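5월 23일, 드디어 플러크브리지(Plerkbridge) 전기주전자 공장 오픈데이에 다녀왔어요! 작년에는 신청 페이지를 너무 늦게 열어서 못 갔는데 이번에는 4월에 알람까지 맞춰 놓고 겨우 두 자리를 잡았답니다. 같이 간 사람은 직장 동료 Thoa Lâm. 주전자라면 저보다 더 진심인 사람이에요(집에 네 개 있대요, 왜인지는 안 물어봤어요).

역에서 버스로 18분이라고 해서 만만하게 봤는데 내려서 걷는 길이 꽤 길어요. 구두 신고 가시면 후회합니다. 입구에서 이름표 받고, 음료 쿠폰 한 장 받고, 바로 조를 나눠요. 저희 조 안내는 Annatjie Ndlovu 씨가 맡아 주셨는데 말씀이 어찌나 빠르신지 메모를 반은 놓쳤어요 ㅠㅠ

첫 코스는 스테인리스 몸통을 찍어내는 프레스동. 귀마개를 나눠 주는데 꼭 끼세요. 저는 사진 찍겠다고 한쪽 뺐다가 바로 다시 꼈습니다. 납작한 판이 쿵 하고 눌리면 벌써 주전자 모양 비슷한 게 나와 있어요. 그다음이 주둥이 붙이는 자리인데, 물줄기가 똑 끊어지느냐 질질 흐르느냐가 여기 각도에서 갈린다고 하더라고요. 우리 집 주전자가 왜 맨날 식탁을 적시는지 이제야 알았네요.

제일 재미있었던 건 물 끓이기 시험실! 선반 가득 주전자가 줄지어 보글보글하는데 안경에 김이 서려서 한참 아무것도 못 봤어요. 담당자 Moataz Mahrous 씨 말로는 한 모델을 최대 1512번까지 끓여 본대요. 저는 숫자가 너무 구체적이라 웃었는데 Thoa는 진지하게 받아 적고 있더라고요. 뚜껑 손잡이가 뜨거워지는지도 여기서 보고, 스위치 꺼지는 소리도 듣는대요. '딸깍'이 너무 가벼우면 싸구려 같다고 고객들이 싫어한다나요. 소리 얘기만 십 분은 하신 것 같은데 하나도 안 지루했어요.

점심은 구내식당에서 먹었어요. 렌틸콩 수프는 맛있었고 빵은 좀 퍽퍽했어요. 쿠폰으로는 홍차만 되고 커피는 따로 사야 하니 동전 챙겨 가세요. 옆자리에 앉은 Muammer Akyol 씨는 루스티아(Lustia)에서 찻집을 하신다는데, 홍차 우리는 온도 얘기에 불이 붙어서 저희 둘 다 오후 코스에 늦을 뻔했어요.

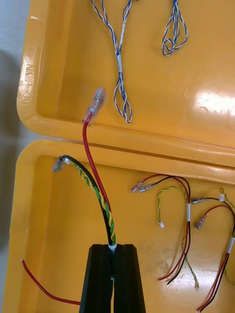

오후에는 받침대랑 속부품 쪽을 봤어요. 사실 저는 주전자 바닥에 뭐가 들었는지 평생 생각해 본 적이 없거든요. 물이 닿는 데랑 전기가 지나가는 데를 떼어 놓는 게 설계에서 제일 골치 아픈 부분이래요. 전선도 색이 제각각이라 빨간 선 하나, 검은 선, 그리고 초록에 노란 줄무늬가 들어간 선까지 있는데, 꼬여 있는 초록노랑은 꼭 크리스마스 리본 같아서 혼자 귀엽다고 난리였어요. 빨간 선 끝에는 투명한 피복을 씌운 단자가 달려 있고요. Thoa는 하얀 테이프로 묶은 데가 깔끔해서 마음에 든대요. 취향 참 확고하죠?

마지막은 역시 매장이죠. 색상이 살짝 고르지 않은 제품을 싸게 파는데, 아무리 들여다봐도 어디가 이상한지 모르겠어요. 저는 크림색 작은 걸로 골랐고 Thoa는 결국 다섯 번째 주전자를 샀습니다. 계산 줄이 무지 기니까 살 생각이 있으면 점심 전에 한번 들르는 게 나아요. 참, 주차장은 200대 자리라는데 나올 때 보니 꽉 차 있었어요. 내년에도 버스 타려고요. 그때는 꼭 운동화 신고!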